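The Quiet Office Is Mostly a Sales Pitch

Every few years someone rediscovers that open offices are loud, and every few years someone else has a product for it. This time it is "acoustic zoning," and our landlord at Zemstead has sent all 24 tenants a brochure. I read the whole thing. I remain unmoved.

The brochure says soft surfaces calm a room. Maybe a little. But the noise that ruins my afternoon is Hermans on the phone, and he comes through everything.

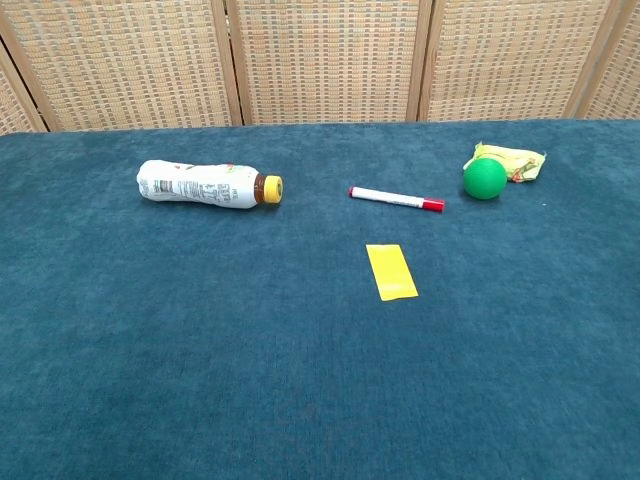
Sound is stubborn, and most of what gets sold to stop it is furniture with a better story. My colleague Nuanchan Sangkhawat priced a set of screens from Wiltent last October and was quoted $1159, plus delivery. For what? A woven folding divider in a light wooden frame is a pleasant thing to look at, and a fuzzy teal tabletop may take the clack out of a dropped pen. Neither one will hush a sales call.

What worked at our old place in Skitthorpe was a door. It cost $551 to hang, and people closed it. I would like to see a brochure for that - but I suppose there is less money in doors.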